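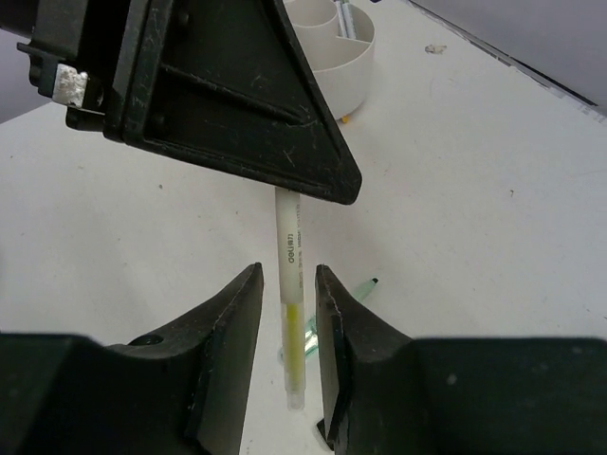 2 min read

From: Ruby-Lee Stubbs
To: Lockyer cell maintenance list
Date: 15 Dec 2019
Subject: Re: Fingers stopping short on the pen cell

Zoia Symonenko wrote:
> After the finger swap on the Lockyer cell the jaw reports closed at
> a count of 221. Before the swap it was 200. Same pen, same force
> setting. The release position has moved too. Do I change the limits
> in the Dosano config, or is something mechanical off? I would like
> to know before I start the overnight run.

Zoia,

Leave the config alone for now. A shift of 21 counts is more than I would expect from new blades. Check the seating first.

1. Power down the jaw at the controller, not at the wall. The Dosano unit loses its homing offset if the supply drops while the driver is enabled.

2. Take off both fingers. Wipe the mounting faces and the slots with a dry cloth. In August we had the same symptom on Jana and found a burr on one slot.

3. Refit the fingers without tightening. Bring them together by hand on a flat shim, check that the inner edges meet along their full length, then tighten the screws a little at a time, alternating sides.

4. Home the jaw and close it on nothing. Write that number down. It is your new zero, and it goes in the log next to the finger set number.

5. Close on the pen and compare. I use the white deli highlighter. Hang it straight down between the open blades, with the lower half of the barrel in the gap, and look at the space on each side before you close. If one blade reaches the barrel first, the pen will be pushed over and the closed count will be wrong even when the fingers are good.

Run step 5 with the pen turned 90 degrees as well. If the two readings differ by more than three counts, go back to step 3.

Scratches on the black parts can be ignored. A chip on the inner edge of a blade is a different matter. A small one is acceptable if it sits clear of the contact area. Run a fingernail along the edge with the power off, and if it catches where the pen is held, change the blade. Spares are in the Sterico drawer, part 453. Order a pair when you take the last one.

If the zero is still off after all that, send me both readings and the homing log, and I will look at the offset table.

Ruby-Lee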